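Idine tailings dispute

The Idine tailings dispute is a disagreement over compensation and water quality between residents of the Idine valley and Nolov, the operator of the Admasu copper mine. It began when seepage was reported below the mine's northern tailings pond and led to a formal complaint against the trade office that had promoted the project.

Background

The Admasu mine was licensed as an open-pit operation with two tailings ponds. The license covered 1278 hectares, of which 80 were set aside as a buffer between the northern pond and the Pono River. Farmers downstream draw irrigation water from the river through seven shared channels.

Complaint

The complaint was filed in February by the Idine Water Users' Association, then chaired by Eyerusalem Asfaw. It carried 1123 signatures and alleged that trade officials had received the association's letters on seepage and passed them to Nolov without replying to the authors. It also asked for the release of monitoring data from the buffer.
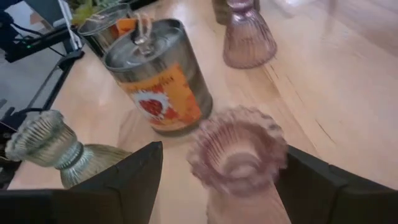 Nolov disputed the account. The company stated that the readings were within the limits of its license and that the letters had been treated as ordinary correspondence. Sheena Dow, the reviewer assigned to the case, accepted the part of the complaint dealing with the letters but ruled that water quality was outside her mandate – a point the association has appealed.

Later developments

Nolov agreed to publish readings from the northern pond every month. Claims for crop losses are handled separately by the district court at Pono. The appeal on the scope of the review remains open.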